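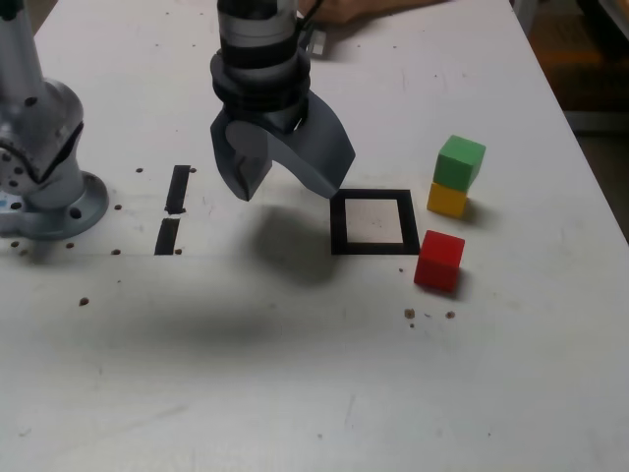 Contrôle du silo et du local semences avant récolte
Ferme Mansour, parcelles en conversion bio
Visite d'août, avec Hala Mansour

1. Nettoyage de la trémie de réception - OK
Superbe travail ! Plus un grain de l'an dernier dans les angles, et le pied d'élévateur a été aspiré jusqu'au fond.

2. Séparation des lots sans OGM et conventionnels - OK
Les 3 cellules sont étiquetées, les vannes cadenassées. J'ai adoré le code couleur peint sur les trappes, on s'y retrouve même à contre-jour.

3. Sacs de semences de maïs - À REVOIR
Lot 2047 : étiquette d'origine déchirée, certificat introuvable le matin de la visite. Le retrouver avant tout semis. Les bacs Plastidel sont propres et ferment bien.

4. Échelle et crinoline - OK
Fixations resserrées. Penser au harnais, resté accroché dans l'atelier.

5. Extincteurs - À REVOIR
Celui du séchoir est caché derrière une palette. Dégager le passage, 60 cm au minimum de chaque côté.

6. Ventilation et poussières - OK
Filtre neuf, quel changement à l'oreille ! Noter la date de pose sur le capot.

7. Bande tampon côté voisin - OK
Plus de 200 mètres de haie et de trèfle, pleins de bourdons à 10 h - un vrai bonheur à longer. Le voisin a donné par écrit ses dates de semis.

8. Registre des nettoyages - INCOMPLET
Il manque la signature pour la remorque prêtée par Dullumwood.

Points 3, 5 et 8 à reprendre avant l'ouverture de la trémie. Envoyez-moi une copie du certificat dès qu'il refait surface.

Abdelilah Ragab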